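Automation in Practice: notes for week 8
Visit to the Urer workshop, Brillwood, March 22, 2018

These notes go with the visit and replace the lecture. Bring them with you, as the seminar questions refer to them.

The demonstration is about gripping. A hand-held gripper lets a person carry out a task at normal speed while the movement is recorded. The recordings are then used to train an arm. Urer calls its set of tasks Garrido, and it held 183 recordings when the course text was printed.
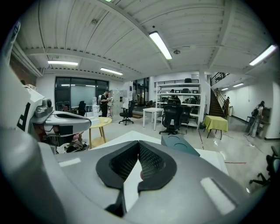
Two terms come up often. The aperture is the distance between the fingers. Compliance is how far a finger pad gives when it presses on something. Soft pads forgive a small error in position, but they make it harder to place a thin object exactly.

You will go round in groups of 11. Each group has some 24 minutes at the tables. Keep bags off the floor near the cables and ask before you pick anything up.

For the seminar, choose one household task and write down where the fingers must open, close and wait. One page is enough. The Breruvon report is in the library and covers the same ground in chapter 2.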